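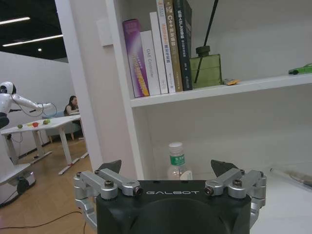
By the Shelving and Storage Desk, staff writers

Pleneck revises office shelf guidance, moves books to the side panel

Pleneck has issued a revised set of instructions for the open shelving used in its shared offices. The update covers how books, binders and small objects are placed on the white units that line most of the work rooms. It was posted on the tenant notice page on 16 June 2021 and replaces a one-page sheet that had been in use since December.

The main change concerns where a row of books begins. Under the old sheet, books could stand anywhere on a board as long as they were held up at both ends. The new version asks that each row start flush against a vertical side panel, with the spines facing out and the books pressed together. The panel does the work of a bookend, and the open end of the row is left to friction and the weight of the last volume.

A row of six books on an upper shelf follows the new layout. The shortest book, with a glossy purple and white spine, is at the left end of the row. A volume marked "DAS Controller" comes next, and the darker spines are at the right. A green glass reed diffuser bottle stands past the end of the row.

Pleneck said mixed heights are allowed. An earlier draft would have required rows to be sorted by height, tallest at the panel, but tenants objected that technical manuals and language texts would be split up for no practical gain. The final text leaves the order of books to whoever uses the shelf. It recommends only that the last book in the row be one of the heavier ones with a stiff cover, as thin paperbacks tend to lean and then slide.

Load limits have also been restated. The units are supplied by Gruvik under the product name Lekota, and the limit for each board in the Pleneck offices is set at 30 kilograms, spread evenly. The old sheet gave a limit for the whole unit and none for single boards, and several upper boards had been loaded with paper well past what the shelf pins were meant to carry. Boards that show a visible sag when viewed from the front should be emptied and turned over before they are used again. If the sag remains after 7 days, the board is to be replaced.

Glass items are covered in a separate section. Bottles, jars and vases may share a board with books if they have a flat base and stand at least 67 millimeters back from the front edge. Reed diffusers are permitted on the same terms, with two added conditions. The bottle must be kept clear of paper covers, and it must not be placed on a board above electrical equipment. Diffuser oil can soften some painted finishes, and the section asks that spills be wiped at once with a dry cloth and then with a damp one. Solvent cleaners should not be used on the white surfaces.

Wall switches near shelving get a short paragraph of their own. A unit may stand close to a switch or wall plate, but no part of the side panel may overlap it, and nothing may be hung from the outer face of the panel on that side. Units that were moved during the spring repainting should be checked against this rule and shifted if needed. Moving a loaded unit is not permitted. All boards above the base must be cleared first, and the wall bracket has to be refitted before anything goes back on.

The guidance is less strict on labels. Shelf edge labels are optional in rooms with a single user and required in the shared reading rooms, where they should give the subject and the language of the books on that board. Many of the shelves hold programming references in both English and Chinese, and returned books have often been put back by color or size. Labels should be the removable type. Strips with permanent adhesive pull the edge finish away when they are taken off, and the repair cost is charged to the room.

Holletti, the contractor that maintains the furniture, will inspect the units in 3 stages. The reading rooms come first, followed by the individual offices and then the meeting rooms on the upper level. The inspection covers shelf pins, wall brackets and the condition of the boards. Tenants do not have to be present and do not have to empty their shelves, though items standing on the top boards may be moved to the desk while the brackets are checked. They will be put back in the same order where possible.

Replacement pins and brackets can be collected at the front desk at no charge. Extra boards are available on request in white only. The Lekota board is sold in two depths, and requests should state which one is needed, measured from the front edge to the back panel. The deeper board does not fit the older units in the meeting rooms.

The full text of the guidance, with a drawing of the bracket position, is on the tenant notice page. Printed copies will be placed in each reading room.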